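Resources > Handheld Grippers > Budgeting
Search this guide Go

How to Budget for Handheld Gripper Units

1. Write the task down before requesting quotes. For mouse placement, list the object, the printed outline sheet and the table. Glass tops reflect, so test the unit's camera on one.
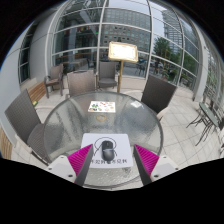

2. Price the fingers separately. Ribbed soft fingers are consumables. Nostosier sells them in pairs; enter 7 spare pairs per unit on the parts line.

Check jaw clearance against your widest object. A computer mouse should fit lengthwise between the fingers.

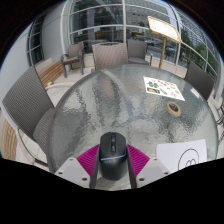 Mouse between the jaws, outline sheet to the right.

3. Set the quantity. Plan on 2 units per site, one in use and one charging. The Collusach kit is $1134 per unit before shipping. Add $200 per site for paper, tape and replacement screws.
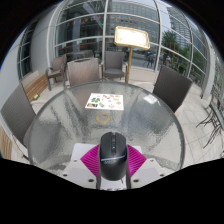

PLANNING: SITE COSTS

Borrowed tables and chairs go in at zero. Enter operator hours on the labor sheet and send both sheets to Shona Hepburn for approval.

Last updated: 22/06/2022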